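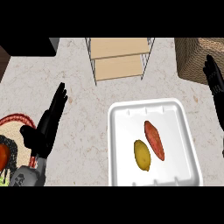
당 행사 초청 연사 비용을 모금액에서 빼도 되는지, 회계 처리 순서가 궁금합니다

글쓴이: 드렛데일지구당간사
작성일: 2025년 10월 7일
분류: 정당·선거 > 해외 당원 조직 > 모금 행사

드렛데일(Dretdale) 지구당에서 행사 실무를 맡고 있습니다. 이번 달에 외부 연사를 모시고 모금 만찬을 두 번 엽니다. 첫 번째는 드렛데일, 두 번째는 고콤스테드(Gokomstead)입니다. 연사는 같은 분이고 강연 내용도 거의 같습니다. 연사는 현재 공직자도 후보자도 아닙니다.

표 값은 1인당 45달러이고, 강연 전에 열리는 소규모 간담회는 1인당 800달러입니다. 간담회 참석자는 만찬 표를 따로 사지 않습니다.

확인하고 싶은 것은 다음과 같습니다.

첫째, 표 값 45달러 중에서 식대를 뺀 금액만 기부금으로 적는지, 아니면 45달러 전액을 기부금으로 적는지 모르겠습니다. 전임자가 남긴 장부에는 두 방식이 섞여 있습니다.

둘째, 연사의 항공료와 숙박비를 당원 한 분이 개인 카드로 먼저 결제했습니다. 지구당이 나중에 갚아 드릴 예정인데, 갚기 전까지 이 돈을 현물 기부로 보는지 미지급금으로 보는지 궁금합니다.

셋째, 두 행사의 수입을 한 건으로 묶어 보고해도 되는지요. 고콤스테드 행사는 그쪽 지구당과 공동 주최이고, 행사장 예약은 고콤스테드 쪽 명의로 되어 있습니다.

주 선거관리 당국의 안내서는 읽었는데 공동 주최 부분이 두 문단밖에 없어서 판단이 서지 않습니다. 관할은 주 단위 보고이고, 연방 계정은 따로 두지 않았습니다.

Sudheer Raju
지구당 회계 담당 7년

주마다 규정이 다르므로 아래는 일반적인 처리 방식입니다. 제출 전에 관할 당국에 서면으로 문의하고 회신을 보관하십시오.

1) 표 값
정치자금 보고에서는 표 값 전액을 기부금으로 적는 것이 보통입니다. 식대를 공제하지 않습니다. 식대는 지출 항목에 별도로 기재합니다. 45달러짜리 표가 팔리면 수입 45달러, 케이터링 업체에 지급한 금액은 지출입니다. 상계해서 순액만 적으면 개인별 한도 계산이 틀어집니다.

전임자 장부에 두 방식이 섞인 이유는 세법상의 기부금과 혼동했기 때문으로 보입니다. 자선단체 만찬에서는 받은 혜택의 가액을 빼는 계산이 나오지만, 정당에 내는 돈은 애초에 연방 소득세 공제 대상이 아닙니다. 두 체계를 섞지 마십시오. 표와 초대장에 공제 불가 문구를 넣어야 하는지도 같이 확인하시기 바랍니다.

2) 간담회 800달러
마찬가지로 전액입니다. 금액이 크므로 성명, 주소, 직업, 고용주를 받아 두어야 할 가능성이 높습니다. 현장에서 받으려 하면 누락이 생깁니다. 신청서에 해당 칸을 만들고, 비어 있으면 접수를 완료하지 않는 방식을 권합니다. 부부가 수표 한 장으로 두 사람분을 내는 경우에는 누구의 기부인지 서면으로 남겨야 합니다. 서명이 한 사람뿐이면 그 사람의 기부로 보는 곳이 많습니다.

법인 명의 수표도 확인 대상입니다. 법인 기부를 금지하는 주라면 입금 전에 돌려보내는 것이 간단합니다. 입금한 뒤에는 반환 내역까지 보고해야 합니다.

3) 선결제한 여비
핵심은 상환 시점입니다. 기한 내에 갚으면 당원에 대한 일반 지출 상환으로 처리하고, 기한을 넘기면 선결제액이 기부로 간주될 수 있습니다. 기한은 주 규정에서 찾아야 합니다. 보고 기간 말일에 아직 갚지 않았다면 미지급 채무로 기재합니다. 상환할 때는 다음 자료를 한 묶음으로 보관하십시오.

- 항공사와 숙박업소가 발행한 영수증 원본 또는 사본
- 카드 명세서의 해당 줄
- 상환 요청서(요청일, 금액, 행사명, 서명)
- 상환 수표 사본 또는 이체 확인서

지출 보고에는 당원 이름만 적지 말고 최종 수령자인 항공사와 숙박업소를 함께 적습니다. 이 부분을 빠뜨려 보정 요구를 받는 경우가 잦습니다.

연사가 두 곳을 이어서 방문하므로 여비는 두 지구당이 나누어 부담해야 합니다. 비율을 행사 전에 정하고 문서로 남기십시오. 한쪽이 전부 내면 다른 쪽에 대한 현물 이전으로 볼 여지가 있습니다.

4) 두 행사의 합산
합산하지 마십시오. 날짜, 장소, 주최자가 다르면 별개의 행사입니다. 드렛데일 행사는 귀 지구당이 단독으로 보고합니다. 고콤스테드 행사는 공동 주최 합의서에 따라 배분한 뒤, 각자 자기 몫을 보고합니다. 합의서에는 최소한 3가지가 들어가야 합니다. 수입 배분 비율, 비용 배분 비율, 그리고 누가 입금을 받아 기부자 명단을 작성하는지입니다.

행사장 예약이 고콤스테드 명의라는 사실 자체는 문제가 되지 않습니다. 대관료를 고콤스테드가 냈다면 귀 지구당 부담분을 이체하고 지출로 적으면 됩니다.

클립니스거주자

저희는 클립니스(Clivness)에서 작년에 비슷한 걸 했는데 그냥 표 값에서 밥값 빼고 적었습니다. 별말 없었어요. 금액이 작으면 크게 신경 안 써도 될 것 같은데요. 간담회 쪽만 명단 잘 챙기시면 됩니다.

 └ Sudheer Raju
 지적이 없었다는 것과 맞게 처리했다는 것은 별개입니다. 감사는 몇 년 뒤에도 나올 수 있습니다. 수정 보고가 가능한 기간이면 고쳐 두시기를 권합니다.

 └ 클립니스거주자
 네 확인해 보겠습니다.

페르난데스_장부

위 답변에 대체로 동의하고, 표 판매 대행 수수료만 보충합니다.

저희는 온라인 결제를 페르난데스(Fernandes)라는 지역 업체에 맡겼습니다. 수수료를 떼고 입금되기 때문에 통장에 찍힌 금액과 표 값 합계가 맞지 않습니다. 이때도 수입은 표 값 전액, 수수료는 지출입니다. 통장 금액을 그대로 수입에 적으면 기부자별 합계가 전부 조금씩 모자라게 됩니다.

기부 일자도 정해 두셔야 합니다. 결제일로 볼지 업체에서 정산받은 날로 볼지에 따라 보고 기간이 갈릴 수 있습니다. 10월 행사는 선거 전 보고 마감과 겹치는 경우가 있으니 이 부분을 먼저 문의하세요. 저희 쪽은 결제일 기준이라는 회신을 받았는데, 다른 주는 다를 수 있습니다.

현금으로 표를 사는 분이 계시면 영수증 책을 따로 쓰십시오. 현금 기부에 별도 한도를 둔 주가 있습니다. 만찬장에서 모금함을 돌릴 계획이라면 익명 기부 한도도 봐야 합니다.

드렛데일지구당간사 (글쓴이)

두 분 답변 감사합니다. 표 값은 전액으로 통일하고 전임자 장부는 해당 분기부터 다시 맞추겠습니다. 고콤스테드 쪽에는 합의서 초안을 보냈습니다. 여비는 반씩 부담하는 안입니다. 상환 기한은 안내서 부록에 있는 것을 찾았고, 행사 전에 갚는 것으로 정리했습니다. 결제일 기준 여부는 당국에 메일로 문의해 둔 상태이고 회신이 오면 여기에 덧붙이겠습니다.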